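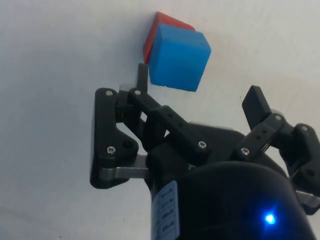

**Moving in with a sourdough starter, a cat and no oven. What do I do about bread?**

Hello all, first post so be gentle! I'm moving to Stolcombe in July for work and the flat I've taken has a hob, a microwave and a fridge, but no oven. The landlord says one is "on order", and my sister rented from him before, so I'm not holding my breath.

I bake twice a week and have done since my mum gave me a jar of her starter (it's called Fita, after a great-aunt, don't ask). I really don't want to go back to sliced white. So:

Can I make a decent loaf without an oven? I have a heavy cast iron pot with a lid, a flat griddle and a fair bit of patience. I've seen small electric bread ovens for sale and also people swearing by flatbreads on the hob. And if I give up for a few months, will Fita survive in the fridge or should I dry some out first? The kitchen is tiny, there's one double socket by the kettle and that's your lot.

Thanks in advance, and sorry if this has come up before. I did search but only found a long row about banana bread.

*Tala Hamdan*

---

**Wissam Bitar**

Flatbreads, all day long. I had 18 months in a bedsit with two rings and ate better bread than I do now.

Get the griddle properly hot before you start, and I mean leave it on while you roll out the whole batch. Roll thinner than you think. Your starter works fine for this, just use it straight from the jar with flour, salt, a spoon of yoghurt and enough water to make it soft. Something like 300 g of flour does me for two days. Cover it, leave it on the side while you're at work, roll out when you get in. Stack them in a clean tea towel as they come off or they go like roof tiles.

The cast iron pot will do you a sort of thick, steamed loaf on the lowest ring if you flip it halfway. It's all right with soup. The bottom catches, so put baking paper under it and keep an eye on it, and you'll get no proper crust on top whatever anybody on the internet says.

For the starter: feed it, give it an hour on the worktop, then fridge. Mine has gone six weeks with no attention and come back after three feeds. Smelled like nail varnish, but came back. Pour the grey liquid off or stir it in, I've never noticed a difference.

---

**Tamer Matar**

just buy bread?? there's a Rawashdeh on the high street in Stolcombe and they do a seeded one that's lovely. closes early though

---

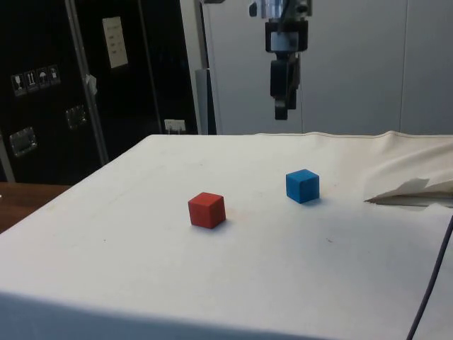

*Stolcombe, 2nd May*

Hi Tala, I'm local so I can help a bit with the practical side. I bought one of those little worktop ovens, a Tindex, second-hand, when ours packed up, and kept it even after the big one was mended. It'll take a small tin or a round loaf if you don't let it get too tall (mine hit the element once and we had a black stripe down the middle for toast). Give it longer to heat up than the light tells you, I leave it 30 minutes, and turn the loaf once.

Do check the rating plate on the back before you plug it in by the kettle, though! Mine is 2000 watts, and with the kettle going on the same double socket that's more than it's meant to carry. I boil first, bake second. And please no extension leads.

I'd still dry some of the starter. Spread it very thin on baking paper, leave it out till it snaps, crumble it into a jar and write the date on. I keep two lots, one here and one at my brother's. To wake it up you soak a spoonful in lukewarm water, add flour and then carry on feeding daily until it's bubbling again, which took mine the best part of a week.

Wissam's right about the tea towel, by the way. I'd leave the yoghurt out, but that's taste.

If you get stuck when you arrive, send me a message and you can have a jar of mine. Rye, a bit slow in the mornings. Keep the cat off the dough, ours sat on a warm bowl of it and went straight through the cling film.

*Lina Majali*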